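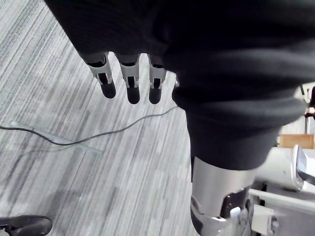 Drarnum or Pustilis: comparing two hand controllers for a multi-fingered gripper

Project report, second-year robotics module
Submitted May 30, 2026

1. What we were asked to do

The brief was one sentence long and took us most of a term. We were to take one robot hand, run it from two different controllers, and say which one the lab should keep using. The hand stayed the same throughout, as did the arm, the wrist camera and the biscuits.

The first controller, Drarnum, is the older of the two. It sends each finger a target position and expects to be obeyed. The second, Pustilis, watches the motor current and eases off when a finger meets something. Its manual describes this as "gentle by nature". The manual was written by someone who had not yet met our foam blocks.

2. Set-up

Both controllers ran on the same lab computer, with the same power supply and the same cables, which we swapped over between sessions. Swapping took 13 minutes once we had the knack. The first swap took an afternoon, and we would rather not discuss it beyond saying that two of the connectors are identical and only one of them is correct.

The grasping task came from the Nukham set, a box of everyday objects the department uses for this sort of thing. We used a foam block, a plastic beaker, a roll of tape and a tea towel. For each grasp the arm moved to a fixed point over the object, the hand closed, the arm lifted, and we waited to see whether gravity had any objections. A grasp counted as a success if the object was still held after the lift and the short sideways move that followed.

We did 200 grasps with each controller, in mixed order so that neither got all the tea towels at the end of the day, when everyone's standards had slipped.

3. The wrist camera

We had planned to score every grasp from the wrist camera and save ourselves the trouble of sitting there. This part of the plan did not last. The camera sees the hand from so close up that the hand is most of what it sees. With the arm lowered, the palm runs across the top of the view and the fingers point down at the carpet, each with its black tip, and whatever is further off gets the space left over. A shoe can wander in at the side and the software will give it serious thought. We did try training a small detector on 500 stills, and it became very good at finding fingertips, which we already knew the whereabouts of.

In the end we scored by eye from a chair and kept the camera for checking how the fingers were spread before each close. It was useful for that, and we would do the same again.

4. Results

Drarnum dropped the object 34 times. Pustilis dropped it 13 times. That looks like a clear win, and for the beaker and the roll of tape it was one. Nearly all of Drarnum's failures came from closing to the position it had been given when the object had shifted slightly, so that one finger arrived early and pushed the thing out of the way of the others.

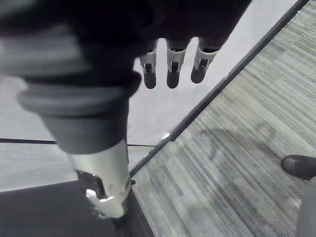
Finger timing turned out to matter more to us than grip strength, and we wish we had measured it from the start. Under Drarnum the fingers all set off together and stop wherever they were told. Under Pustilis each one stops when it feels resistance, so a finger that touches first waits for its neighbours. The fingers don't all reach equally far when they hang side by side, and in the wrist view the middle one is the longest of the three showing, so an early touch from that one was our first suspect whenever a beaker went over. We have no timing logs to back this up, only a strong feeling and a dented beaker.

The tea towel was a different matter. Pustilis found cloth so soft that it often failed to notice it had arrived, and kept closing until the fingers met each other. This still counted as a success under our rules. It did not look like one.

5. What we would change

We would log the motor current for every grasp. We would write the success rule before choosing the objects. We would also put coloured tape on the connectors, and have since done so.

Our recommendation is to keep Pustilis as the default and leave Drarnum installed for fixed, rigid parts, where its stubbornness does no harm. A third controller, Căpraru, arrived too late to be tested. It is due to be tried in June by the next group, who have been left the foam blocks and our notes on the connectors.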